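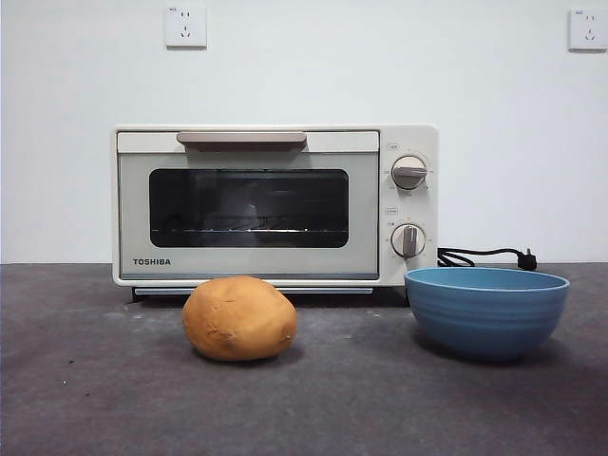 Four de table, pomme de terre et bol bleu sur le plan de travail.

Fêtes d'automne des familles expatriées : ouverture des inscriptions

19 août 2024

Imprimer | Envoyer par e-mail

Le Cercle francophone d'Arkstead informe ses adhérents que les inscriptions aux fêtes d'automne sont ouvertes. Comme l'an passé, la manifestation se tiendra en octobre à la salle Hellano, mise à disposition par la municipalité pour la journée entière. L'accueil commencera à dix heures et le repas sera servi à partir de midi et demi.

Ces fêtes répondent à une demande exprimée de longue date par les familles installées dans la région. Beaucoup conservent l'habitude des vendanges, de la Toussaint ou des foires d'automne de leur commune d'origine, dont le calendrier coïncide rarement avec celui du pays d'accueil. Les congés scolaires ne tombent pas aux mêmes dates et les visites aux grands-parents sont souvent reportées à la fin de l'année. La journée d'octobre permet de réunir les générations avant les départs de décembre.
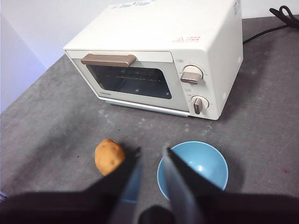
Le déjeuner reste organisé selon le principe du partage. Chaque foyer apporte un plat de sa région ou de son pays, accompagné d'une étiquette indiquant les principaux ingrédients et les allergènes. Les boissons, le pain et la vaisselle sont fournis par le Cercle. La capacité de la salle étant limitée à 80 convives, les inscriptions seront enregistrées dans l'ordre de réception ; une liste d'attente sera ouverte si nécessaire.

L'après-midi sera consacré aux chants, aux lectures pour enfants et à une présentation des usages d'automne dans plusieurs régions francophones. Les familles arrivées à Arkstead depuis moins d'un an sont invitées à se signaler lors de l'inscription, afin d'être placées à la table d'un foyer déjà établi dans leur quartier. Une attention particulière sera portée aux résidents de Genwood, où la ligne d'autobus ne circule plus après dix-neuf heures : des trajets partagés seront proposés pour le retour.

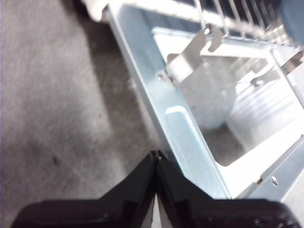

Temps de lecture : 3 minutes

La bibliothèque Roman tiendra par ailleurs un stand de prêt pendant toute la durée de la manifestation. Son catalogue compte désormais 1 011 ouvrages en langue française, dont un fonds jeunesse renouvelé au printemps. Les retours pourront être effectués sur place, y compris pour les ouvrages en retard, sans pénalité.

La participation est fixée à 40 par foyer, en monnaie locale, quel que soit le nombre d'enfants. Le conseil d'administration a voté une dotation de 2 000 pour la location du matériel et les frais d'assurance. Les foyers qui souhaitent bénéficier d'une exonération en feront la demande par écrit au secrétariat ; ces demandes sont traitées de manière confidentielle.

Les bulletins d'inscription sont disponibles au secrétariat et à l'accueil de la bibliothèque. Tout bulletin incomplet sera retourné à l'expéditeur. Les adhérents dont la cotisation n'est pas à jour sont priés de la régulariser avant le dépôt de leur bulletin.

Le secrétariat du Cercle francophone d'Arkstead

Imprimer cet article | Envoyer par e-mail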